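To: Stenemar Staff Representatives list
From: Tsegereda Mekonnen
Subject: Re: [staff-reps] Bench preparation trial at Worku: request for clarification

Dear all,

Thank you to Vignesh Bhat for setting out the concerns of the Worku assembly benches so fully. I have left his message in place, as several members joined the list in August and will not have seen it. My reply follows the quoted text and has been agreed with Nuria Alemneh on behalf of site management.

Vignesh Bhat wrote:

> Dear colleagues,
>
> I write on behalf of the assembly benches at Worku. Members here have been told that the two-arm bench supplied by Tronico will remain in place after the first trial period, and that it will take over the laying out and return of hand tools between jobs. We have no objection in principle. We would, however, be grateful for written answers on the following points.
>
> 1. Grades. Bench preparation is at present part of the work of grade 2 staff. If the arms do the preparation, will those posts be regraded, and if so on what terms?
>
> 2. Teaching the arms. Four of our members have been asked to guide the arms by hand through each task so that the movements can be recorded. This is skilled work. It is tiring on the shoulders and wrists, and it is not mentioned in any job description. Is it voluntary, and is it paid?
>
> 3. Recordings. The camera looks down on the table, but people do lean across it and their hands and voices may be captured. Who may watch the recordings, and can they be used in appraisal or discipline?
>
> 4. Pace. At Estside, the daily target for the kitting line was raised soon after automatic feeders were put in. Members who transferred from Estside are understandably worried that the same will happen here.
>
> 5. Blame. If a tool is put back in the wrong place or goes missing, whose error is it? Under the present rules the person signed on at the bench is answerable for the full set.
>
> I should add that the mood on the benches is curious more than hostile. Adanech Teshome, who has spent more hours at the table than anyone else, asked me to say that she would like to continue, provided that the terms are clear.
>
> Yours sincerely,
> Vignesh Bhat
> Bench representative, Worku

I shall take the points in the order in which they were raised.

1. Grades. No post will be regraded as a result of the trial. Nuria Alemneh has confirmed that any change to grade 2 duties would have to come through the joint review, with the usual notice and with representatives present. We have asked for the same assurance to cover staff on temporary contracts. That request has been accepted in conversation, and I expect to have it in writing before the next joint meeting. Until then, please treat it as not yet settled and advise members accordingly.

2. Teaching the arms. The work is voluntary. A member who agrees to do it may withdraw at any time by telling the shift lead, and no reason need be given. From the start of the next pay period it will attract the instructor allowance, which until now has been paid only to those training new starters. A claim for the weeks already worked has been lodged on behalf of the four members concerned, and I should be glad to receive any record of hours they may have kept, however informal.

On physical strain, Zinash Tesfamariam has carried out an assessment for the health and safety office. She recommends that no session at the arms should last longer than 50 minutes, that each should be followed by different work, and that the height of the table should be adjustable. The first two recommendations are in force. The third has been costed but not approved. Members who have had pain in the neck, shoulder or wrist should report it in the ordinary way, even where they believe it to be slight.

3. Recordings. The agreement now reads as follows: "Recordings made at the bench shall be used for the training and testing of the equipment and for no other purpose. They shall not be consulted in matters of appraisal, attendance or conduct." Sound recording has been switched off. Access is limited to named engineers at Tronico and to the site technical lead, and a list of those names is kept in the representatives' office. Any member may ask to see recordings made during his or her own sessions.

Some members asked whether a recording could be kept back when a session had gone badly. The engineers would prefer to keep these, as a dropped tool or a missed grip is of use to them. We have agreed to this on condition that sessions are stored under a number and that the number is not linked to a payroll record.

4. Pace. This was the most difficult item. Management's first position was that targets lay outside the scope of the trial. Ours was that members could hardly be asked to teach the equipment without knowing whether they would afterwards be measured against it. The position reached is that the present target of 300 assemblies per shift will stand for the whole of the trial, and that time released from bench preparation will be used for inspection and for the backlog of training. I recognise that this leaves open what happens afterwards. The figures from Estside have been requested, and I will circulate them when they arrive.

It may help those at other sites to know how the work is organised at present. The member on duty chooses the tools for the next job and places the box on the table. The tools are ordinary ones from stores, such as pliers, snips and screwdrivers, and no special versions have been bought. The movements are short: a tool is taken up, carried across the table and set down.

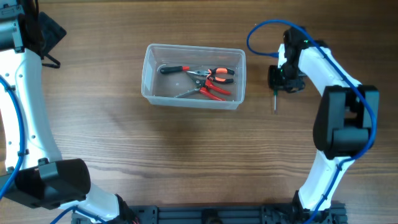 Adanech Teshome reports that the screwdrivers give more trouble than one might expect. A slim shaft has to be held at the right angle before it can be lowered, and tools which lie across one another must be separated with some care. She has learned to approach slowly and to settle the grip before lifting, and she notes that the recordings made by less hurried colleagues have been the more useful to the engineers. She has also asked that new volunteers should sit with an experienced member for a full session before taking the controls themselves. We support this and have put it forward.

Members should also be aware of what the change means for the rest of the shift. Those who used to begin the morning by laying out their own bench have told us that they miss those few minutes, which gave them time to check each tool and to speak to the outgoing shift. We have therefore asked that the handover period be kept at its present length, whether or not the layout is done by hand. Management has agreed to this for Worku. Representatives elsewhere may wish to raise the matter early, before rotas are redrawn.

5. Blame. The rule on tool sets has been amended for the trial bench only. The person signed on remains responsible for checking the set at the end of the shift and for reporting anything missing, but will not be held answerable for an item misplaced by the equipment. Where the cause is uncertain, the matter is to be entered in the bench log as "cause not established" and no further action is to be taken against the individual. The stores charge, which stands at up to 100 per missing item, will be met by the project.

Two matters remain open. The first is the written assurance on temporary contracts mentioned under point 1. The second is the length of the trial itself. Tronico has asked for an extension so that cutting tools may be included in a wider range of tasks, and Zinash Tesfamariam wishes to review the guarding before any such extension is granted. We have told management that we shall not give our agreement until her review has been received.

Representatives are asked to share this message with their members and to send comments to me directly, with a copy to Vignesh. Questions about hours or allowance should give the bench and the shift, and those about health should go to Zinash in confidence and should not be posted to the list.

Yours sincerely,

Tsegereda Mekonnen
Secretary, Staff Representatives
Stenemar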